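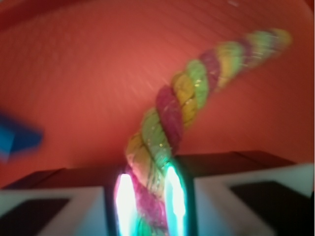 Grumwood Opens Its Rope Table to Everyone in Hercombe

HERCOMBE, February 7, 2018 - I'm Sille Hafstein, and I get to write this one myself because I've been pestering everybody at Grumwood about it since August. We're starting open rope-twisting evenings at the shop, and you don't need to know a thing about cord, yarn or knots to come along!

If you've been in lately you've probably seen our pink, yellow and green twist. It's thick, it's a bit fuzzy, and there are flecks of glitter in it (more on the glitter below, because people have Opinions). We call it the Wuvden, after the street where Brynhildur Juhl had her first workshop, and it's the color mix people ask for most. So that's what we're teaching first.

You'll make your own length from scratch. We set out the strands, you pick your order, and then two people stand at opposite ends and twist until their arms complain. Fold it, let it wind back on itself, tie off the ends, done. My first one looked like a wrung-out dish towel. Liên Vi, who'll be running the table with me, made hers on the same night and it's still holding up her curtains, so you see what I'm up against.

"Keep it tight and don't let go when you fold it," says Liên. "If you let go it jumps all over the place, and then we all have to start untangling, and I'd like to get home for supper."

What do people do with them? Curtain ties, bag handles, a border around a mirror, something to pull along the floor for the cat. Mikkel Bech wrapped one around a plain lamp base and I've been jealous ever since. Tharushi Wickramasinghe sews hers along the edges of floor pillows, and she's promised to bring a couple in so you can see how she hides the join.

About that glitter. Yes, you can leave it out! We'll have plain strands in every color too. I like the sparkle best in the green, but if you've got a vacuum cleaner and a grudge, go plain.

We have room for eight people each evening, and it's $7 with all the strands included. Kids are welcome from age 6 if a grown-up comes with them (the grown-up can share the kid's spot for free, since somebody has to hold the other end). Wear whatever you like. Long sleeves do tend to collect fuzz.

The evenings are held in the back room at Grumwood, next door to Ivanov the shoe repair place - go in through our front door and keep walking past the ribbon shelves. Sign up at the counter or leave your name with Liên. If all the spots are gone, ask for the waiting list, as we'll add more dates if enough of you want them.

Store owners who'd like to carry the Wuvden twist by the spool should ask for Brynhildur. For anything else, including pictures for your newsletter or arguments about glitter, ask for me.

Contact: Sille Hafstein, Grumwood, Hercombe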